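Introducing a Two-Handed Robot at a Packing Station: Procedure for Shift Leads

Applies to: Sterkside packing hall, stations converted under the Telik project
Prepared by: Yusri Wuisan, Workplace Transition Office
Last revised: October

This page sets out the steps for moving a hand-packing station to robot operation. It is written for shift leads and for packers who will become station operators. Complete the steps in order. The basic task used in simulation is placing an apple on a plate, and every operator learns the controls on this task before working with stock.

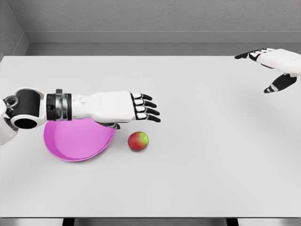
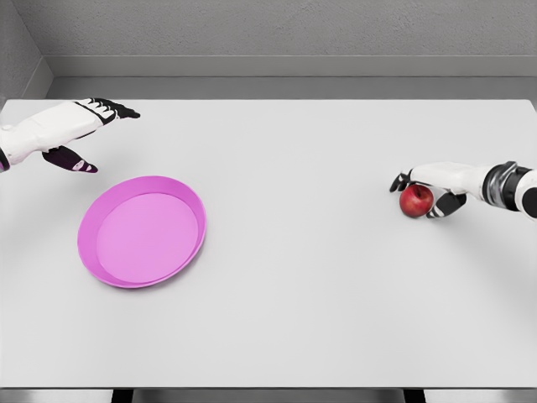
Simulation views of the apple-and-plate task. In the second view, the right hand is holding the apple.

Before you begin

Confirm that the station has been released by the maintenance desk. Confirm that each packer assigned to the station has received written notice of the change and has met with the shift lead. Notice must be given before training is scheduled. A packer who has not had this meeting may not be placed on the training list.

Step 1. Record the work as it is done now

Spend one full shift with the packers at the station. Write down each action, including those that are not in the work instructions. At the Ustside hall, the existing instructions left out the turning of bruised fruit, and the omission was found only after conversion. Ask the packers to read your record and correct it. Both the shift lead and the packers sign the final version.

Step 2. Run the task in simulation

Open the Telik console and load the apple-and-plate task. Each operator completes 40 supervised runs. During a run, the operator should:

Check that both hands are clear of each other before starting.
State aloud which hand will pick up the apple.
Watch the grip until the apple has been released.
Press Hold if the apple slips or the plate moves.
Enter the result and a short comment in the log.

Runs stopped by the operator count toward the total. Operators are not to be marked down for pressing Hold. At Ustside, operators logged 1,279 runs during the trial period and stopped 383 of them, and those comments were the main source for the current grip settings.

Step 3. Assign the new duties

A converted station still requires a person. The operator inspects incoming fruit, clears faults, and decides whether a tray may leave the station. Lifting and repeated placing are removed from the job. Update the job description on the day the station goes live, and send the pay review form to Mandla Le Roux in Personnel on the same day. Grade changes are backdated to the first day of training.

Packers who do not wish to become operators may request a transfer to the Halim line or to receiving. Requests are made in writing and answered within the current rota.

Step 4. Rotate operators

Watching a machine is tiring in a different way from packing by hand. Limit each turn at the console to two hours, followed by other work away from the screen. Do not assign one operator to two consoles, even during breaks. If no relief operator is available, stop the station.

Step 5. Review

Hold the first review once the station has packed 725 trays. The operators attend on paid time. Go through the log together, compare it with the record from Step 1, and list any action that is still being done by hand. Send the list to the Workplace Transition Office.

Output figures from the station are used to judge the equipment and its settings. They are not used in individual appraisals.

Questions about training places go to the shift lead. Questions about pay, grading, or transfer go to Personnel.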